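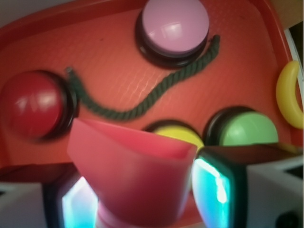

Dillholm extends small plastics collection to all households

Search this site Enter keywords Go

June 2024

Households in Dillholm will be able to put small rigid plastics out with their normal recycling from the start of next month, the district waste service has confirmed. The change covers items that were previously sent to landfill or had to be taken to the Bielecka Road site, including beakers, serving trays, plant pots and toys without electrical parts.

The decision follows a trial that began in March on two collection rounds. It covered 2000 homes and recovered 16 tonnes of material. Loads were weighed on arrival at the Grirano transfer station and sampled for contamination before being baled.

Under the new arrangement, items must be smaller than 30 centimetres along the longest side. Larger pieces tend to jam the first screen on the sorting line and should still be taken to Bielecka Road. Film, foam and rope are not accepted. Rope and cord wrap around the rotating discs and have to be cut out by hand with the line stopped.

Anything containing a battery, a switch or wiring must be kept out of the plastics box and placed in the small electricals bag. Residents who are unsure whether a toy contains a battery should treat it as electrical.

Sorting will be carried out by Lurkska, which holds the district contract. The company is adjusting its optical sorter to separate polypropylene from polystyrene. Black and very dark plastics reflect too little infrared light to be identified and will continue to go to the residual stream.

"The material is worth collecting if it comes in dry and mostly of one type," said Pilar Durán, recycling operations manager for the district. "Rinsing is enough. Labels can stay on."

Collection days do not change. Revised leaflets will be delivered with the next set of box liners, and flats with shared bins will receive new lid stickers in the same week.

Contact us | Copyright Dillholm District News | Back to top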